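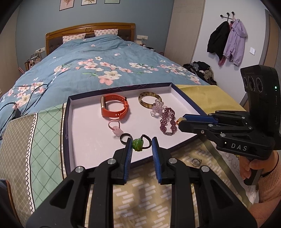

Ok so I said I'd write up the house rules for the gripper sessions, and it's Monday and I've got till lunch, so. Quick and dirty. Lachlan has been asking since May and I keep saying "soon".

Background for anyone who landed here from the Pollero thread: we do hand-held gripper recording in real homes. Two hands, two grippers, normal household stuff. Jewelry trays lately, which are a pain, small things and soft cords and things that roll. Everything below came out of something going wrong. Mostly my something.

**Before you touch anything**

Ask the person whose room it is. Every time, even if they signed the form. The form covers the visit. It doesn't cover the drawer you just opened. Rhona Matheson wrote our first version of this and hers was one line, "if it's closed, it stays closed", and I still think that's the best rule we've got.

Don't tidy. I know. You want to. Leave the bed how it is, leave the clothes on the floor, leave the chargers where they are. A tidy room is a different room and the model learns the tidy one. Only exceptions: anything with a name or address on it, medicine, and trip hazards where you're going to be standing. Family photos get asked about seperately. If the answer is no, turn it round or take it out of the room, then write it in the log.

**Valuables**

This is the big one for jewelry work.

- Owner picks the pieces. Not us. Never "could we use that one".
- Anything they'd cry over goes away. Ask it in those words, people answer better than if you say "high value".
- List of every piece before, same list after, owner initials both.
- Work over a tray with a rim. Tray on a bed is fine, and better than a hard floor, but a quilt will swallow a stud earring in one second flat. So nothing smaller than a ring off the tray.
- Rings that end up outside the tray: stop. Both hands still. Pick it up with the gripper if it's in the task, otherwise finish the take and note it.

Vernon Kowalchuk disagrees with me on that last one, he says stop the take no matter what. We've gone back and forth. His site (Olovby) does it his way, mine does it mine, the Zesham people haven't picked. Would like one rule by summer. Not holding my breath.

**Grip stuff**

Pads get checked at the start and again every 60 minutes. Wipe, look, squeeze a bit of scrap cord. If the cord slides, swap the pads. A worn pad makes you squeeze harder without noticing, and that's how you crack a bead.

Cords and pendants: take the cord near the pendant, not the pendant face. Stone against stone is how things chip. Elastic bracelets, lift and put down, no stretching. Anything standing on its edge, like a bangle, come in from above and slow. Clasps we don't open. Leokadia Sobczak wants clasps in the plan and she's probably right but not with somebody's own bracelet, we can buy a bag of cheap ones.

Move at the speed you'd use if the owner was watching. They usually are.

**Two hands**

Our written limit is grippers no closer than 5 cm unless it's a handover. Lots of people ignore this. I ignore it. But knocking them together shakes both cameras and you get a junk stretch that someone has to find later, and that someone has been me. Call the handover out loud if there's a second person doing the log.

Sleeves: fitted or pushed up. Knitwear is ok if it's snug at the wrist. Dangly cuffs drag stuff off the tray. No rings or watch on the operator either, I had a session thrown out beacuse the checker couldn't tell whose ring was whose.

**Failed takes**

Keep them. All of them. Dropped it, missed it, grabbed the wrong one, keep. Mark them as failed and move on. We went through 445 takes from the Gourlay visits and the failed ones were suspiciously thin, everybody had been deleting their fumbles. Human nature I guess but please don't. Deleting is only for privacy, and the owner can ask for that at any point, no reason needed, and it's done the same day.

**Stop rules**

Owner says stop, you stop. Owner looks like they want to say stop, ask. Pet comes in, pause till it goes. Kid comes in, pause and cameras down. If your hand is cramping you're done for at least ten minutes, I don't care how the count's going. Max 2 sessions a day per operator. Keir Urquhart did more than that once and his afternoon stuff was all over the place, he says so himself.

**After**

Things go back where they were. Take a phone snap before you start (with permission!!) so you're not guessing which side the tray was on. Packaging and bits of plastic go home with you unless the owner had them out already. Straighten the blanket if you knelt on it. Say thank you.

Do the list again. Initials.

Log the same evening, not the next day. Room type, light, objects in plain words. "Green pendant on brown cord" is good. "Item 4" is useless, I've had whole pages of Item 4.

Still missing from this: anything about glass, anything about shared bedrooms where only one person said yes (currently I just don't do those), and what to do when the owner wants to join in. If you've got wording for any of it stick it in the comments or email me. Rhona is collecting the lot into a proper doc and wants it short, so keep it short.

Ok lunch.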